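4.2 Moving to assisted stacking

Read this section before the Hasta lift arm is switched on at your station.

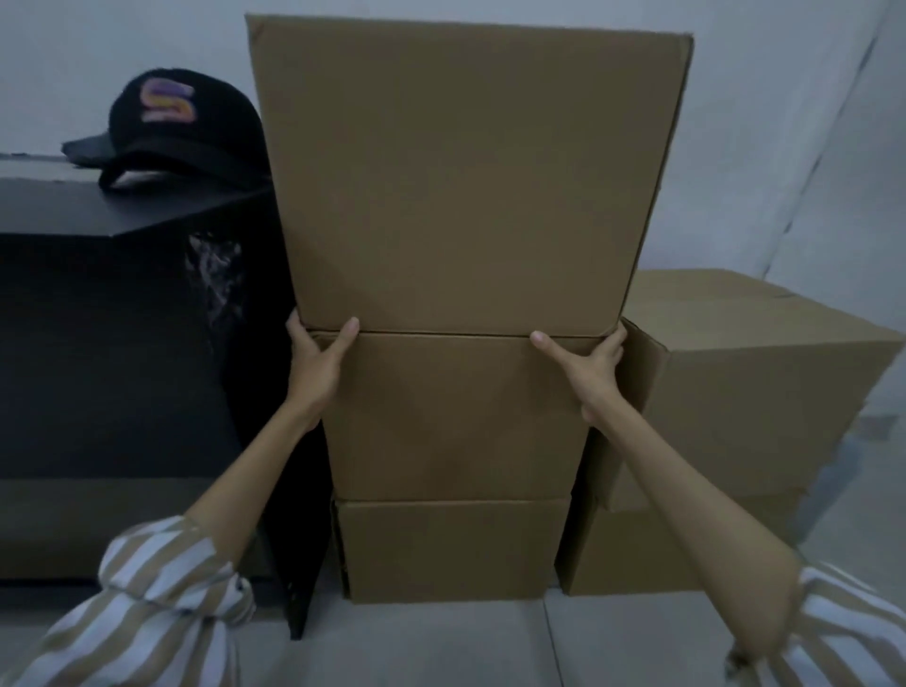 What the arm takes over

The arm lifts cartons from the infeed and places them on the pallet. The sales sheet says it ends hand lifting. At Pristdale it did not. Mixed sizes, with a large carton over a smaller one, still come to a person with both hands on the box.

1. Sort cartons by size before loading the infeed. This is new work, and it should be on the shift plan.
2. Put the largest cartons at the bottom. The arm will not correct a stack that narrows toward the floor.
3. Set the counter to 1,000 cartons for the first run. Leave it there until the shift lead signs off.
4. Press Start and stay at the station for 10 minutes.

Note: The rated figure of 1,660 cartons per shift assumes one carton size. Do not use it to set staffing – or to judge the person clearing stops.

Caution: Press Hold and wait for the amber light before reaching into the infeed. A quiet arm may only be waiting for its next carton.

5. Write down every carton moved by hand, on form 2. Send the form to Wilma Dewulf in April, when the staffing levels are reviewed. Stops cleared by hand do not appear in the Ullow report.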